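The Second Setting

A story in the form of a record

Entered 1/31/23, Office of the Registrar, Clolden House

The Registrar has been asked to set down the circumstances under which item 653, known to the staff as the Khan Setting, was completed in the east room at Clolden House. The account that follows was prepared by Piyumi Seneviratne, Registrar, from her own notes and from statements made by the persons present. Where those statements differ, the difference has been allowed to stand.

Terms of the Gift

Under the terms of the Khan gift, the House receives the use of the Musatside property in return for one duty. Each winter, two cans are to be placed together in a green tray and left there overnight. The deed runs to more than 200 pages, most of which concern drainage and the upkeep of a boundary wall. The paragraph on the tray is four lines long. It states that one can is to be dark and the other green, that the dark can is to stand at the back, and that neither is to be opened.

The purpose of the duty is not stated. Older staff understood that the two Khan brothers had taken their midday meal together for 30 years, that they had fallen out over the sale of land at Tundham, and that the younger had gone on carrying two drinks to the table until his death. The deed does not mention a brother.

For reasons of floor care, the setting is made on the blue foam mat. This practice dates from the time of Zachary Caron, the previous Registrar, who had a high regard for floors.

State of the Room

Ms. Seneviratne entered the east room shortly after the lamps in the hall were lit. The mat had been laid and the tray put down on it lengthwise. The dark can was already in the tray, raised on its green stand. The green can stood by itself on the mat, to the left of the tray.

It was the Registrar's first winter in the post. She had expected to find both cans in place and to have only to sign for them. She read the four lines of the deed again and then asked who had stopped the work, and on what authority. 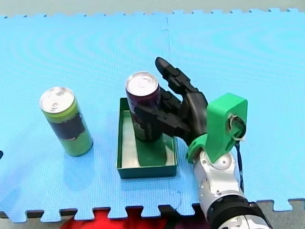
The Objection

Mizanur Hettiarachchi, Deputy Registrar, stated that the work had been stopped by him. In October, while putting the Caron papers in order, he had found a letter from the younger Khan to the House. The letter asked that the green can be kept out of the tray "until such time as he writes." Mr. Hettiarachchi took the view that the green can stood for the elder brother and that the request remained in force, no letter from the elder brother having ever been received.

Anwara Siddiqui, Keeper of Rooms, disagreed. She pointed out that the deed was the later paper and that a man was entitled to change his mind. She added that she had made the setting for 13 winters under Mr. Caron, and that he had on each occasion moved the green can into the tray himself, after the others had gone down to supper.

Mr. Hettiarachchi asked how she could know this if she had been at supper. Ms. Siddiqui replied that she had come back for her cardigan. She had seen him through the door. He had held the can for a long while before setting it down, she said, and he had talked to it, or to someone, in a low voice. She had gone down again without the cardigan.

The Registrar then asked that the green can be examined, in case a mark or note should settle the question. The pull tab was in place on the lid. There was the dark band around the body, and above it the green. Chathurika Rathnayake, the junior clerk, who was taking the minutes, wrote "nothing found" and was asked by Mr. Hettiarachchi to change it to "nothing further found." She did so.

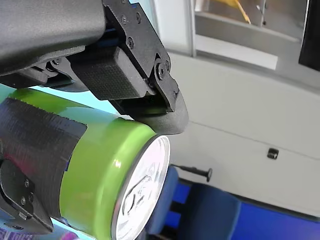

The green can under examination, with its dark band.

The Ruling

The Registrar considered the matter standing up, the blue office chair in the east room being left empty. She noted that the letter and the deed could not both be obeyed. She noted also that both had been written by the same man, and that the deed was signed in a much weaker hand.

Ms. Rathnayake asked whether she might speak. On being told that she might, she said that her grandmother had kept a place at the table for a sister who had moved away, and that when the sister did come, one afternoon without warning, the place was ready and there had been no need to discuss it. Mr. Hettiarachchi asked whether this was to go in the minutes. The Registrar said that it was.

She ruled that the deed should be followed. The green can was to go in at the front, the dark can remaining to the rear, and the gray tape crosses on either side of the tray - the small one to the left and the long one to the right - were to be left as they were. Mr. Hettiarachchi asked that his objection be recorded. It is recorded here. 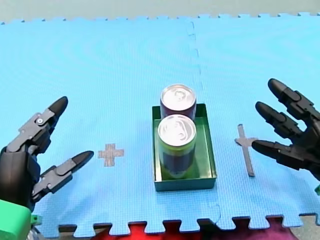

Item 653 as completed, east room. The dark can stands to the rear.

Close of Record

The party went down to supper. Ms. Siddiqui carried the key. On the stairs Mr. Hettiarachchi remarked that he had left his glasses behind, and asked her for it. Ms. Rathnayake, who was behind them, observed that the glasses were in his breast pocket, but did not enter this in the minutes until the Registrar instructed her to do so the following morning.

He was gone for most of the soup. The key was returned and signed for.

P. Seneviratne, Registrar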